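September, evening
By the Clunby diarist
Reading time: 1 min

Takeout cups and paper bags have piled up since summer, so I started on the table.

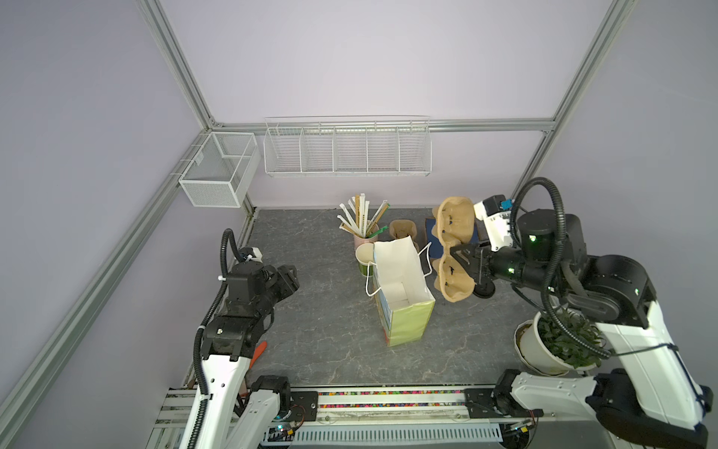
Echeverría charges 11 cents for a bag now. I want to keep the good ones - the ones with rope handles - and the straws can stay in their cup.
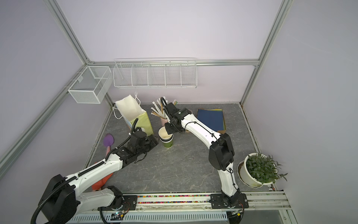 The plant needs a bigger pot. I'll look in Ovwood, where they go up to 900 grams of soil a bag.
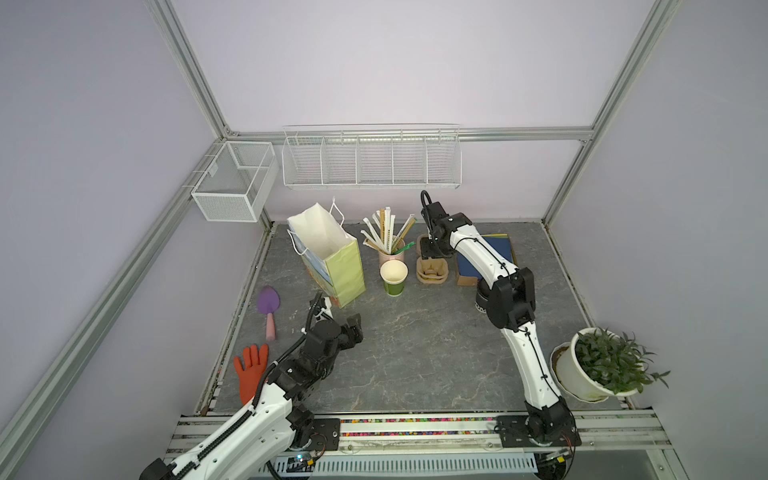
Last updated: September, 7:21 p.m.

Wire shelf still to fill. Tea, then bed.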